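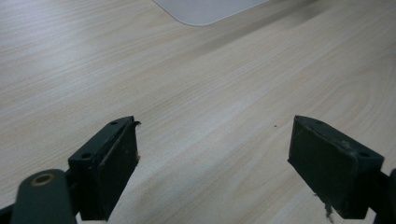 5. Care of the finger pads on the hand-held gripper

The pads are the part of the Naneck gripper that wears first, and they should be checked before every work day and changed when they no longer lie flat on the finger. A pad at the end of its life is easy to know. At the upper corner of the left finger a thin lip of material has curled outward, small frayed bits cling along the inner edge of the pad, and on the right finger there are scuffs, lighter worn patches and a tuft of gray lint hanging from the lower edge. A gripper in this condition should not be used for recording until the work in this section is finished.

This section is for the operator of the Trodow cell. You do not need to open the gripper base for any step. If the base must be opened, stop and go to section 8.

5.1 What you need

One set of replacement pads (2 pads, left and right)
Hex key from the Naneck tool bag
Plastic scraper with a straight edge
Lint-free cloths
Isopropyl alcohol in a small bottle with a cap
Tweezers with blunt tips
Fine marker

Note: The left pad and the right pad are not the same. The letter L or R is printed on the back side of the pad, under the protective film. Please read the letter before you remove the film.

5.2 Prepare the gripper

1. Finish the recording and wait until the status light on the handle is off.

2. Disconnect the cable from the handle. Pull at the plug, never at the cable.

3. Lay the gripper on a clean, flat table with the fingers fully open. You need a wide gap between the pads, so that the scraper can come in from the front.

4. Look at both pads in good light. Compare the left with the right. Write the condition in the cell log, also when you find nothing wrong.

CAUTION: The linkage closes by a spring when the trigger lock is released. Keep the trigger lock in position OPEN during the whole work. Fingertips can be pinched between the linkage arm and the base.

5.3 Cleaning only

Do the cleaning when the pads are dirty but still lie flat. If a corner is lifted, cleaning is not enough and you should continue with 5.4.

1. Pick away long fibers with the tweezers. Hold the pad down with one finger while you pull – fibers are often caught under the edge and they can lift it.

2. Put a little alcohol on a cloth. The cloth should be damp and it should not drip.

3. Wipe each pad from the base to the tip, always in the same direction. Turn the cloth to a clean side after each wipe.

4. Wipe the top edge of the finger around the screw holes. Do not press the cloth into the holes.

5. Let the pads dry in air for 4 minutes. Do not use a heat gun or compressed air.

6. Wipe the table also. Small specks on the table will be on the pads again after the first grasp.

Note: Do not put alcohol on the linkage joints. The bushings are greased at the factory, and alcohol takes the grease away. If it happened by mistake, see "Greasing the joints" in section 6.

5.4 Changing the pads

Always change both pads together, even if only one is damaged. A new pad is thicker than a worn one, and with one old and one new pad the object will not be held in the center.

1. Unscrew the two small screws on the top of the left finger and put them in the magnetic dish. The screws of the left and right finger are the same length.

2. Start at a corner which is already loose. If no corner is loose, push the scraper under the pad at the tip.

3. Move the scraper slowly toward the base and keep it flat against the finger. Do not use a metal blade. Scratches in the face of the finger will make the new pad sit unevenly.

4. Remove the rest of the adhesive with alcohol and cloth. This takes some patience. The face is clean when the cloth stays clean.

5. Wait until the finger is dry.

6. Check the letter on the new pad and remove the protective film. Touch the adhesive side only at the outer border.

7. Set the new pad first against the stop at the base, then roll it down toward the tip, so that no air is closed in.

8. Press the pad by hand, also at the corners. The corners are where the lifting begins.

9. Put the two screws back and tighten them evenly, a half turn each time. The screws go into threaded inserts, and these can be pulled out with too much force. Stop when the head touches.

10. Repeat steps 1 to 9 for the right finger.

11. Mark the new set with the marker on the outer side of the finger, where the mark does not touch any object. Write the month, for example July.

12. Let the adhesive rest overnight with the fingers open. When the pads are changed on Friday afternoon, the gripper is ready at the start of the next week.

CAUTION: Do not close the fingers on each other during the rest time. Fresh adhesive can creep out at the edge and glue the pads together.

5.5 Check after the work

1. Connect the cable and wait for the status light.

2. Release the trigger lock and close the fingers slowly. Both pads should meet along the full height. If light comes through at the tip, the pad is not seated at the stop and must be done again.

3. Start "Width calibration" in the Ellton software and follow the text on the screen. The calibration is always necessary after a pad change, as the closed position is now different.

4. Open and close the gripper 100 times with the practice block from the tool bag.

5. Look at the corners of both pads once more. If a corner is lifted after this test, the finger was probably not clean in 5.4 step 4.

6. Write the pad change in the cell log together with the calibration result.

5.6 Storage and ordering

Store new pads flat, in the closed bag and away from sunlight. Do not put tools on top of them. Pads are delivered by Tierney in packs of 4 sets. Please order when the last pack is opened. Used pads go in the normal waste, cloths with alcohol go in the metal bin with the lid.

For worn bushings or play in the linkage arm, continue with section 6.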